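Street painting "Low Water" opens in the centre of Vovberg
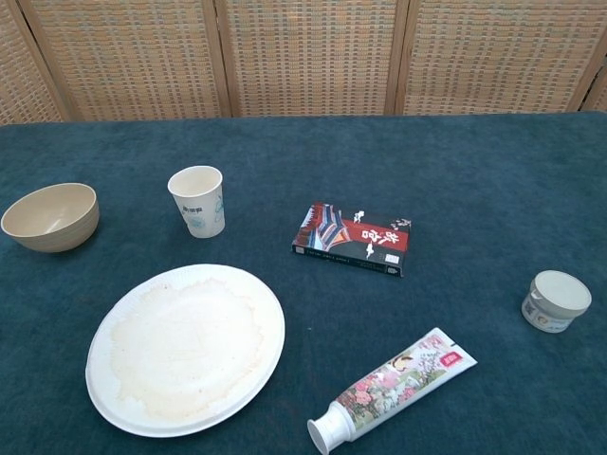
Vovberg, 12 March 2023 – The design studio Jurna presents its new work for public space, "Low Water", in the pedestrian part of Rantala Street. The work is a painting on the ground, 459 square metres in size, and it can be visited free of charge at any hour.

The painting follows the line of a small river which ran through this part of the town until it was led into a pipe. Jurna studied old maps from the town archive and drew the two banks again at their real width. Between them, the surface is filled with bands in five tones of blue and grey. From the lower end of the street the bands seem to sink under the level of the pavement, and people who walk there often slow down before they put their foot on the darkest one.

"We wanted that the visitor feels a difference in height where there is none," says Jasper De Smet, lead designer at Jurna. "The street is completely flat. Wheelchairs, bicycles and delivery vans can pass as before, and this was a condition of the town from the first meeting."

The work was painted in February, during the night hours, so that the shops could stay open. The paint was supplied by Honditia, a producer of coatings for roads and sports grounds. It is water-based and has a rough finish to prevent slipping in rain. In total 3055 stencils were cut for the edges of the bands, and most of them could be used one time only.

Residents were invited to send their memories of the river, and nearly 500 letters and cards arrived. Short lines from these texts are painted along the east bank, in the handwriting of the senders. A booklet with a larger selection is available at the public library of Vovberg.

"Low Water" will stay in place until the street is renewed. Jurna will repair worn parts once a year – the colours may become a little lighter with time, and the studio accepts this as part of the work.

Press contact: Jasper De Smet, Jurna. Drawings and plans can be sent on request. Interviews are possible in English and Dutch.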